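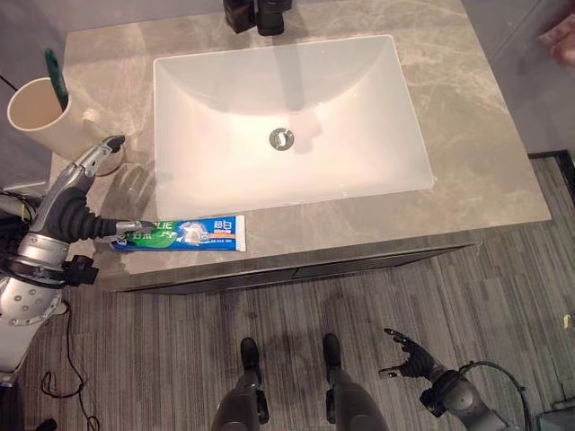 # Handout 4: Paying for the robot (and everything around it)

October, second half of the course

Last time Dilani Gamage took you through tasks and workspaces. This week is money, and I promise it's more fun than it sounds! We're planning for one two-armed robot doing small bathroom chores, which is the project most of you picked anyway, and we're using the Killamden practice budget: 300 units, to be split however your group can defend.

## Start with the hands

Most groups put the whole machine on one line and move on. Please don't. Ask for the arms, the hands and the spares separately, even if the seller (we'll call them Joslow, as in the worksheet) would love to give you a single figure. Hands get used up. They bump into counters, they squeeze things, they go into corners. In my draft the machine itself eats 156 units and I still keep a separate line for 2 spare hands, which Afroza Sultana thinks is stingy. She may be right.
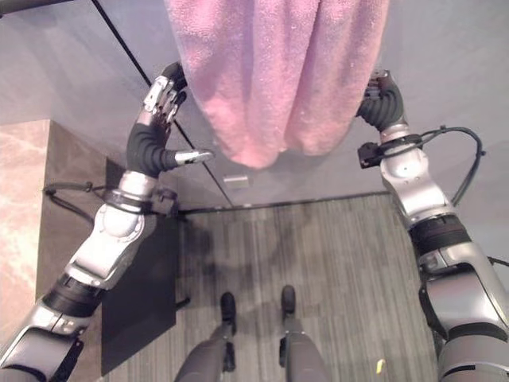
Cables are my favorite forgotten line, and I've left them out of a real plan myself (the Segura one, we don't talk about it). You need the ones that run between rooms, the ones that charge things, and the ones that ride along on the machine. Look at the arms reaching for the pink towel: there's a black cable looping out at each wrist, and a loop like that can snag on a towel bar, a drawer handle, you name it. So budget for spare cables, clips and ties, plus the hours somebody will spend routing them all again after the first week. While you're at it, add a few extra towels. Soft things are cheap and you'll want different sizes and thicknesses.

## Then the room

A counter with a sink, a faucet, a cup, toothpaste, a shelf. Write each one down with a price, including the things you plan to bring from home, and mark who replaces them. Power goes here too, so note how many outlets you have before you order anything that plugs in.

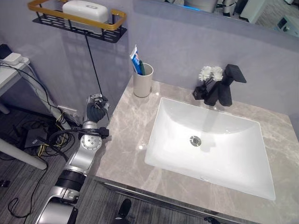 *Fig. 2. Robot hand at the left corner of the sink counter, with the toothbrush cup at the back.*

## For next time

- Fill in the Pillden sheet, one row per item, no "misc."
- Circle the three rows you trust least and write down who you'd call for a better price.
- If your total comes to 301, you're over. Cut something and tell me what it was!

Bring a printed copy, and a pencil, as we'll be swapping sheets between groups for the first half of class.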